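Cell notebook, Pokgate bench
May 28, 2021

Cable pick cell, two arms, bin in the middle. Carrying on from the February rebuild notes, which stopped at the frame and never got to the cabling.

Frame first. All corner plates on the far bar checked for play by pushing each arm base sideways by hand. No movement at the left. The right base gave a faint click under load, traced to one bolt at the base plate. Backed it out, cleaned the thread, refitted with medium threadlocker. Clicking gone. Paint-marked the head so we can see if it walks.

Bin position matters more than I had written down before. The yellow bin goes at the center of the tabletop between the two arms, and both grippers have to park clear of it with wood showing on either side. If the park pose is taught with a gripper over the bin, the first move after a restart drags through the cables.
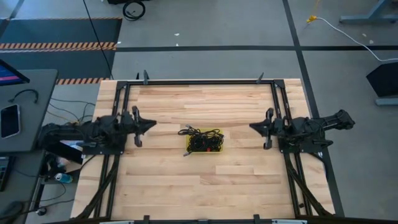

Park pose retaught on both arms with that in mind. Saved as park_b. The old park is still in the controller under its old name; do not load it. I will delete it once Onuoha has moved the night script over.

Joint zero check after reteach: left arm good on all axes. Right arm wrist out by 42 encoder counts, corrected. Last correction on that joint was 63 counts the other way, so I suspect the coupling and not the encoder. Spare coupling is in the Bralidine box. Not fitted yet.

Gripper notes. Fingers wiped down with isopropyl, pads inspected for cuts. USB plugs are the worst thing we pick: the metal shell catches the pad edge if the approach is at an angle. Pads on the left gripper are at 186 hours. Dustoslow supplied the last set and quoted 2,000 hours, a figure I would not plan on with this load. Inspect at every bin change.

Dress the wrist wiring with the arm at full reach, then tighten the wrap. If it is wrapped at park there is no slack left when the arm goes to the far side.

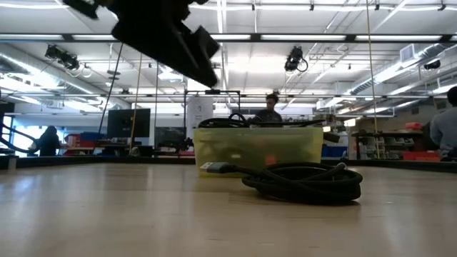
Ebere Babalola
Cell maintenance technician

Speed limit on the lift segment stays where it was. A plug swinging on the end of a lifted cable takes a while to settle, and the place routine has no wait in it. Added a dwell parameter after lift, default zero, so it can be tried without editing the script again.

Loading rule for the bin: coil each cable by hand before it goes in, connector on the outside of the coil. Do not tie them. Ties jam in the finger gap.

Open:
Right wrist coupling, swap and rezero.
Delete old park.
Cable strain relief at the right base, where the cable goes over the table edge. Wants a clamp.
Try dwell after lift, log the result on the next page.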